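Progress Report on the Two-Arm Table, Autumn

The two-arm table at the Bredetari workshop has now reached the point at which it may be described in writing. Readers of this blog will recall that the undertaking began in March, when Annelies Holzer and I were granted the use of the long bench at the rear of the building on the condition that it be cleared for general use every Friday evening. That condition has shaped nearly every decision since. The arms are carried on an aluminum frame that stands by itself, and the bench may be returned to the membership in a few minutes.

The arms were obtained secondhand from a dealer in Flinedmont. One arrived in good order. The other had a worn connector at the base, which was replaced at our own expense, the dealer having declined to enter into correspondence on the matter. The total outlay for cables, fasteners and the replacement connector came to 89 dollars, which I record for the benefit of members considering a similar purchase.

The control software, which we have named Ruchti, runs on an older desktop machine donated by Mostafa Helmy. It reads the position of each joint, compares it with the position requested, and halts both arms if the difference grows too large. The first version halted the arms so often that no useful work could be completed. The limit was revised on 4th October and has remained unchanged.
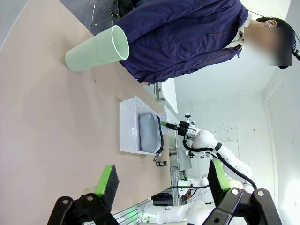 The principal task selected for the autumn is the handling of soft goods, and in particular the transfer of a fabric pouch into and out of a container. Rigid objects had been attempted over the summer with acceptable results, and it was felt that a more demanding subject was required. A pouch does not hold its shape when gripped, and the software has no means of knowing where its corners have gone. The perforated white basket was adopted after a cardboard box proved too deep for the grippers to enter at a useful angle. A hanging cord or strap, such as the black one lying over the rim of the basket, presents a further difficulty, being the part most readily caught by a finger on the way out. The green tips on the grippers are the current set. An earlier set, cut from a harder material, allowed the fabric to slide. The pale green cup is retained from the summer trials and is used whenever a simple lift is needed to confirm that the arms are in agreement with each other.

Cable routing remains unsatisfactory. A cable that follows an arm must have enough slack for the full turn of the wrist, and slack of that kind tends to form a loop that may catch on the work. Ms. Holzer favors clips at each joint. I have proposed a fabric sleeve. Both methods will be tried, beginning with the clips, which are already in the drawer.

Members wishing to operate the arms are asked to observe the following. The stop switch is to be tested before each session. No more than one person may stand within reach of the arms while they are powered. Entries in the log book are to be made in ink and must state which version of Ruchti was in use.

The next work session will be given over to the clips and to a revised homing routine, the present one being slow. Mr. Helmy has also asked that the fan in the desktop machine be cleaned, and this will be attended to first.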